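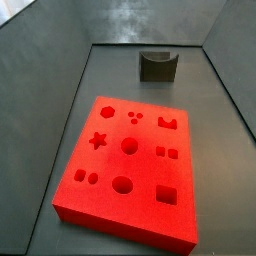 What the Open Day Didn't Show Us

August 1, 2022

I drove 58 miles to the Dromside open day to watch a robot put a block in a hole. I'm still not sure how I feel about the gas money.

The block was dark gray with a scoop taken out of the top, and it stood a little way behind a big slab of red foam. Stars, circles, squares, a notch with two raised corners - any parent knows this toy. Movono, whose machine was doing the work, calls it the Kubo task. The brochure says it stands for "the full range of real-world assembly." I read that line twice.

Let me be fair first. Picking up an odd shape, turning it the right way and lining it up with a tight opening is hard for a machine. The engineers I talked to were open about that, more open than the brochure. One of them told me the system had done 192 practice runs since March on the curved piece alone. I believe it.

But look at what has been taken away before the arm starts. The walls are plain gray and so is the floor. One piece stands by itself in open space, with no other parts leaning on it. The foam is bright red, so the target could hardly be easier to find. I spent over 10 years on a packing line, and I never once got a part handed to me like that. Ours came in tangled, upside down, greasy, or in the wrong bin.

I asked what happens if you swap the red foam for gray. The answer was that this was "on the roadmap." I asked what happens with 50 parts in a heap, and got the same answer in a friendlier tone.

None of this would bother me if the sales pitch matched the demo. Skidetti, the firm that sells the system to small plants in our area, had a table by the door with order forms on it. Order forms! For a machine I had watched work on a children's puzzle inside a box.

Movono should keep at it, and I'd go back to see the heap. Until then, a shop owner with a payroll to meet should leave the form blank and ask to bring a bin of their own parts.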